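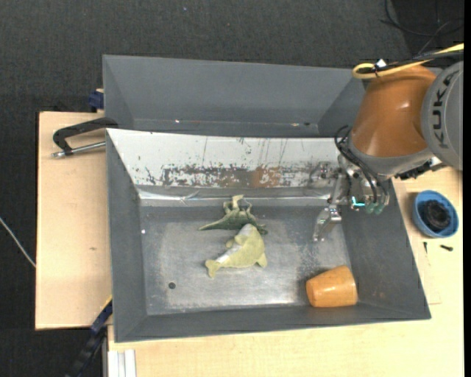 Hestport Sale Records

README

A table of lots offered at small auction houses and estate sales in and near Hestport, with a second, shorter table of the sales themselves. The focus is household silver, clocks, framed prints and ceremonial objects. Furniture is covered only when it was sold in the same session.

Files

lots.csv has one row per lot, 736 rows in all.
sales.csv has one row per sale, 49 rows.
notes.txt lists corrections made after the first release.

Columns in lots.csv

sale_id: matches the same column in sales.csv
lot_no: as printed in the catalog, including letters (112A)
title: the catalog heading, spelling left alone
category: one of silver, clock, print, ceremonial, furniture, other
est_low, est_high: the printed estimate in whole dollars
hammer: the winning bid before buyer's premium. Blank means the lot was passed or withdrawn.
provenance: free text, often blank

Sources

Most rows were typed from printed catalogs and the price sheets handed out after each sale. The Ollbridge rooms stopped printing price sheets partway through, so 81 lots from there carry prices copied by hand from the auctioneer's book. These are marked "book" in the source column of sales.csv. The Konstantinidis estate was sold in 2 sessions and has two sale_id values. Add them together if you want the whole estate.

Known problems

Catalog dates for objects are the seller's opinion and were not checked. "Sterling" and "silver" are used loosely in the older catalogs. A few lots came up again at a later sale after being passed, and they appear as separate rows with no link between them. Isudby sales quote prices with the premium included. We took it back out using the rate on the catalog's terms page, and the results can be off by a dollar.

Buyers and private sellers are left out, apart from estates named on a catalog cover.

Use

Free to use and copy with credit to Hestport Sale Records. Catalog text belongs to the houses that wrote it, so please keep quotations short. Corrections are welcome. Send the sale_id, the lot number and a scan of the page if you have one. The tables are updated each January.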